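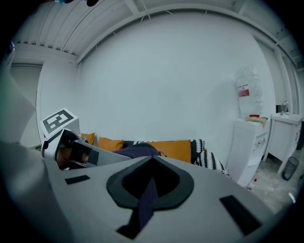
Gwawr Parri wrote back on our first draft that a sofa is never really tidy, it is only between sittings, and that we should stop writing as though cushions had a correct place. We took this to heart, and the section below is much better for it!

10 min read

4.2 Soft furnishings and the idea of "done"

Of all the household jobs we looked at, putting a sofa to rights gave us the richest material. Dishes have a cupboard and shoes have a rack. A cushion has a back to lean on, an arm to sit against, a corner to be pushed into, and every home in the Hutley group had its own firm views on which of these counted. We asked 15 households to tell us, in their own words, when a sofa was finished, and collected 283 remarks over the month of June. It was a joy to read them.

Color came up far more than we expected. People with several cushions in one color tended to speak of them as a set, and wanted them in a row along the back. Orange cushions of the kind in Figure 3, against a plain white wall, are a good case: the eye goes straight to them, and a gap or a slump is easy to spot from across the room. A patterned cushion was treated quite differently. Most people gave it a post of its own at one end, and few minded if it leaned over the armrest a little. In Figure 3 the black-and-white one sits at the right end and does just that. Several people told us that a bold pattern "forgives" a crooked cushion, and we think this is a lovely way to put it.

Throws and other loose fabric were the hard part. We sorted the remarks into 2 camps. The folders wanted the cloth squared up and laid over the back or one arm. The drapers wanted it spread on the seat, with some fall at the front, and saw a folded throw as one that had been put away. A dark cloth draped across the seat, such as the navy one in Figure 3, would be a finished job to a draper and a job still to do for a folder. We had both kinds living under one roof in the Watkins pilot, and their notes to each other (left on the fridge, and kindly passed on to us) are among our favorite pages in the whole collection.

Figure 3. Low sofa with orange cushions along the back, a dark navy fabric across the seat and a patterned cushion at the right end.

Height matters too. With a low sofa, people bent or knelt to reach the seat, and they often did the cushions first and the cloth last - the reverse of the order given in the Flulitz housekeeping sheets that we began with. We have kept the Flulitz order in Table 2 for comparison, but the coding in Section 5 follows what people told us they do at home.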